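Bench sink, supplies and seating: room notes
20/08/2018

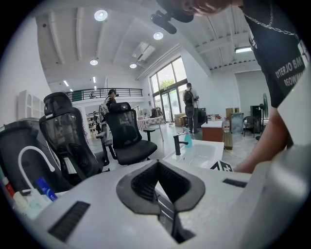
Teodoro Ledesma
Workshop technician, Plesden building

Started with the sink, as it is the item most people have complained about. The basin is the white rectangular one with the black gooseneck at the back left corner. Flow at full open was fine on cold and poor on hot. Pulled the aerator: scale on the mesh, some grit behind it. Soaked it in vinegar for an hour, brushed it, refitted with the old washer. Hot now fills a 2 L jug in a time I would call normal. Cold unchanged.

Trap underneath opened and cleaned. Mostly hair, soap residue and a curl of masking tape. Slip nut on the outlet side was cross-threaded from last time (April, my own work, see that entry). Backed it off, cleaned the threads, started it by hand and took it up a quarter turn past snug. Paper towel left under the joint over lunch, came back dry.

Silicone along the rear edge of the basin is lifting at the back right. Not leaking yet. Cut out the loose length and left it open to dry. Do not re-bead over the old stuff, it will not hold. Need a tube of sanitary grade, white. The one in the cabinet has cured in the nozzle and most of the way down.

Soap. The turquoise bottle with the white pump stays beside the faucet. It is hand soap and nothing else goes in it. Refilled from the bulk container. Pump was sticking, flushed it with warm water and it returns properly. If it sticks again, replace the pump head and keep the bottle.

The black-and-white patterned card on the front edge of the sink stays where it is. Wipe around it. No solvent on it.

Bottles and tubes at the other faucet, the white curved one. These have been collecting there for months. Went through what was in that corner and the shelf below:

- white bottle: keep, relabel, the old label is unreadable on the back
- blue tube: keep, cap does not seal well, stand it upright
- red-and-white bottle: keep, goes back to Olszewski's shelf when finished with
- white container: left in place
- two unlabeled jars from the shelf below: waste cabinet, logged

Rule from now on is that anything standing by a faucet has a name and a date on it. Tape and marker are in the top drawer.

Chairs. Went over the black mesh ones on the left side of the room. The tall one with the headrest sinks under load. Gas lift is gone, I timed it with me sitting on it and it dropped 80 mm in 5 minutes. The replacement cylinder from Skinau fits this base according to their sheet, but measure the taper before ordering. Last time we went by the sheet alone and sent it back.

The one with the cushioned seat is good. Tightened the back bracket, one bolt was finger loose. Casters cleaned on all of them. String and solder clippings, as usual. The gray-white chair farther back has a stiff tilt lever, a drop of light oil fixed it for now.

Clearance behind the chairs is tight when people come through with backpacks on. Moved the row in toward the bench by a hand's width and it is better. More than that and the seats hit the bench legs. If the row keeps drifting out I will put tape on the floor.

Water heater. Set point was at the low end of the dial, which may have been half of the hot water complaint. Brought it up one mark. Plate on the unit says 2000 W, so it should stay off the strip that feeds the soldering stations. It was on that strip. Moved to the wall outlet, cord reaches with a little slack. Check the plug for warmth after a full day of use.

Pitis cabinet: hinge on the lower door still bent. Did not get to it. Screws are in a bag taped inside the door.

To order:
sanitary silicone, white
gas lift, after measuring
aerator washers, a pack, the present one is around the end of its life
pump head, spare

Open:
re-bead rear edge of basin once dry, keep the sink out of use overnight after
recheck trap joint with hot water running
hinge
ask Olszewski which of the shelf bottles are still wanted

Trap joint rechecked at end of day with hot running. Dry.

T.L.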